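How to Catch Up on a Long-Running Daily Serial Without Watching All of It

Posted by Morven Mowat, Dec 4, 2025

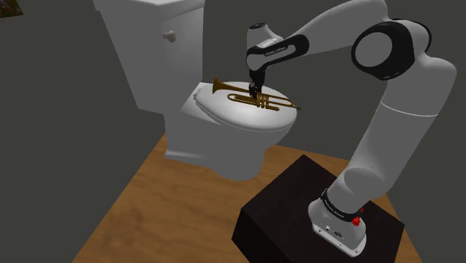
Before you start

This guide is for people who want to join a daily drama that has been on the air for years, or go back to one they dropped. I'll use Gircombe for the examples, which stood at episode 3582 when I last updated this page. The same method works for most daily serials, whether they run for half an hour or a full hour with ads.

You will need a way to watch recent episodes, a site or forum with written updates going back at least a year, and something to take notes on. A paper notebook is fine. I use a spreadsheet with one tab per show.

There are spoilers for Gircombe up to the end of the Lahtinen trial. If you are in the middle of that story and watching in order, stop here and come back later.

Step 1. Watch five current episodes cold

Start with this week's episodes. Don't read anything first. Watch five in a row, over however many evenings you like, and write down every character who speaks more than once. If you don't catch a name, write "blue coat" or "the sister" and fill it in afterward.

Daily serials are written for people who miss episodes. Characters remind each other of the plot constantly, and they tend to say each other's names and how they are related ("You're my brother, and you lied to me"). After five episodes of Gircombe you will know that Arne Meinecke owns the shipping office, that his daughter-in-law is not speaking to him, and that something happened at the Jemham house. You won't know what. Write "Jemham house?" and move on.

Step 2. Draw the family tree

Put the oldest living generation at the top and work down. Use a solid line for a marriage and a dotted line for a broken one. Leave plenty of room on both sides, as you will be adding half-siblings.

Most serials are built on two or three households. In Gircombe these are the Meineckes, who have the money, and the Qins, who run the guest house. Baoshan Qin is the head of the second family, and nearly everyone who isn't a Meinecke is related to him, employed by him or renting a room from him. Meifang Dong is his niece. She was raised in the house as his daughter, so older updates call her his daughter and newer ones don't. Both are right for their time.

Fan-made family trees are useful for checking your own, but make yours first. The fan ones usually include people who died or moved away years ago, and it is hard to tell who still matters.

Step 3. Find the last reset point

A reset point is an episode where the show cleared the table for new viewers. Common types are:

- a time jump (anything from six months to 20 years)
- a change of main house or town
- a large wedding or a disaster that brings the whole cast together
- a change of head writer, often followed by several exits

Look up the show's episode list and search for the word "leap" or "later." If that gives you nothing, ask on a forum where a new viewer should start. You will get a lot of different answers, and one episode will come up more than the others.

For Gircombe the last reset was the two-year jump in July. The week before it is mostly goodbyes and can be skipped. The first episode after it introduces every current character again, including the ones we already knew, with Guangming Cheng coming home on the ferry and being told all the news on the walk up from the harbor.

If the last reset was more than 410 episodes ago, don't try to watch from there. Use written updates for the gap and pick out the episodes in Step 5.

Step 4. Read the written updates backward

Start with the most recent update and read back toward the reset point. It feels wrong for the first dozen or so. Keep going.

Reading backward means you meet each result first and then its cause, so you can stop following a thread once you have found where it began. Reading forward, you have to pay attention to everything, including stories that were dropped after a month. Gircombe had a whole run about a stolen recipe that led nowhere at all.

A few things to know about written updates:

Update writers work fast. Names are misspelled, and people get credit for lines that someone else said. If an update says something that makes no sense, check a second site before you put it in your notes.

"Coming up" posts are not updates. They are based on promos and press notes and they are often misleading. A promo that shows Meifang packing a suitcase does not mean she leaves. Never put anything in your notes from a spoiler post unless you have found the same event in an update of the aired episode.

Many sites split one episode into two posts. Check that you are reading them in the right order.

I can read a month of updates in one evening if I skim the romance and slow down for anything about property, parentage or the police. You may want to do it the other way around.

Step 5. Pick your must-watch episodes

Now go back through your notes and mark the events that people in the current episodes still mention. Those are the episodes to watch in full. For a show on a daily schedule, I end up with 18 or fewer per year of story.

Mark an episode if any of these happen in it:

- a secret is revealed to the person it was kept from
- someone current arrives for the first time
- someone current goes to prison, or comes out
- two leads marry or separate

Deaths are optional. In this genre I wait until the actor has turned up in another show.

Skip festival specials and crossover episodes on the first pass. Skip dream sequences too, but note that they exist, as clips from them get shared as if they were real. The clip of Arne being pushed down the steps at the Jemham house is a dream. He does fall, much later, and from a ladder.

Step 6. Make a one-page cheat sheet

Boil your notes down to a single page. Mine has four columns: name, wants, hiding, and angry with. Keep each box to a few words. An entry looks like this:

Guangming Cheng. Wants: his share of the boatyard. Hiding: the Lahtinen letter. Angry with: Baoshan, Arne.

That is enough to follow any conversation he walks into. If you can't fill in the "hiding" box for a lead character, you have probably missed something, so search the updates for that name along with words like "overhears," "envelope" or "hospital."

Update the sheet once a week. Cross things out instead of erasing them. Old secrets come back, and in the case of the Trekel loan, the same secret came back with a different person keeping it.

Step 7. Catch up to the live broadcast

Once the must-watch episodes are done, watch the current week in full and join from there. Don't try to fill in the rest. If you get curious about an older story, look it up when it is mentioned.

Set a limit for how far behind you'll let yourself get. Mine is a week. If I fall further behind than that, I read the updates for the missed days and watch only the Friday-style cliffhanger episode, meaning the one that closes out the broadcast week on whatever day your channel does that.

Common problems

Two actors, one role. Recasts are normal and usually happen with no explanation in the story. If a stranger is being called by a familiar name, check the cast list before you decide it's an impostor plot. Sometimes it is an impostor plot. Gircombe has done one, with Meifang, and the recast came afterward.

The episode numbers don't match. Streaming services often cut or join episodes, and the numbers drift away from the broadcast ones. Use air dates in your notes if you can get them.

The subtitles use different names. Nicknames and family titles get translated one day and left alone the next. Put every version in the "name" column.

The update site has a gap. Try the episode discussion thread on a forum. People complain about the plot in enough detail that you can usually work out what it was.

You don't like the current story. Give it three weeks, then check whether a new head writer has been announced. I dropped out for most of the boatyard fire and picked it up again from Step 4 when the trial started.

Next page: keeping notes on two serials that share a cast.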